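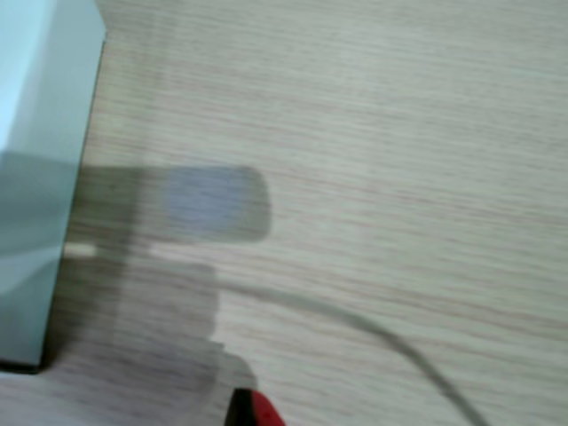 According to Sevim Karabulut, the part that gave her group the most trouble was going public before the message was settled, and she would like this section to come first in the guide. It has been moved up for this edition.

Section 4: Setting up a public campaign page

By Aileen Bañez
7 April 2022
93 comments

Search the guide Enter a keyword Go

This section covers opening a campaign page on Stindora, linking it to your social media accounts and sending the first appeal. You need an organizer account (Section 2) and a verified email address (Section 3).

Before you start

Agree on one demand and one recipient. A page that asks a ministry, a broadcaster and a mayor for three different things will be returned by the review desk. Write the demand in a single sentence and read it aloud to someone outside the group.

Get written consent from any family you plan to name. Keep the signed forms in your own records. Do not upload them to the page.

4.1 Create the page

1. Sign in and select New Campaign.

2. Type the title. Put the place name in the first few words so that it still shows on a phone.

3. Enter the demand in the box marked What We Are Asking For.

4. Under Recipient, enter the office first and the officeholder second. If the person changes, you can edit the second line without losing signatures.

5. Add the background text. The limit is 3000 characters, including spaces. Anything over the limit is cut when you save, and the page does not warn you.

6. Select Save as Draft. Do not select Publish yet.

Note: Drafts can be seen by every organizer on the account. To limit this, open Sharing and remove names one at a time.

4.2 Choose a hashtag

1. Write down two or three candidates. Short ones are easier to paint on a sign.

2. Search each one on every network you plan to use. Look at older posts as well as recent ones.

3. Ask speakers of the local languages to read the tag with the words run together. The Duman campaign had to drop its first tag after Eylül Güler pointed out a second reading.

4. Enter the final choice under Campaign Tag. Leave off the # sign, as the page adds it.

CAUTION: The tag cannot be changed after you publish. You can close the page and open another, but signatures do not carry over.

4.3 Link your accounts

1. Open Settings, then Linked Accounts.

2. Select a network and sign in with the group's account, not a personal one.

3. Choose who may post. We suggest two people, in different time zones if you have them.

4. Turn on Hold for Approval. Posts will wait until a second organizer releases them.

5. Send a test post to a private list and check that the link opens the draft.

If you schedule posts through Panditz, switch off its automatic repeat before linking. Otherwise the same appeal goes out from both services and may be flagged as spam - the lock that follows lasts 6 hours and we cannot lift it for you.

4.4 Publish and send the first appeal

1. Have one organizer who did not write the text check names, dates and spellings.

2. Select Publish. The page goes to the review desk, and you will get an email when it is live.

3. Send the link to your closest supporters by direct message and ask them to sign before they share.

4. Post the public appeal once those first names are showing.

5. When the page reaches 3000 signatures, the Deliver button turns on. You may deliver by email, or print the list and carry it in person.

CAUTION: Do not post the route or meeting point of a march on the campaign page. Use the closed event list (Section 6), which lets you approve each person.

4.5 If something goes wrong

Signature count is stuck: The count refreshes on the hour. Wait for the next refresh before reporting it.

Page returned by review: Read the note at the top of the draft. Most returns are for an unclear recipient or a private phone number in the text.

Abusive comments: Select Hide, then Report. Hidden comments are kept in the log, so save the log if you may need it for a complaint.

Organizer locked out: Another organizer can reset access under Team. If there is only one organizer, write to Remzi Aksoy at the help desk and give the page title and the email used to open it.

Groups moving over from Vastance should read Section 5 before importing any supporter list. The column order is different, and the email column must come first.

Share 6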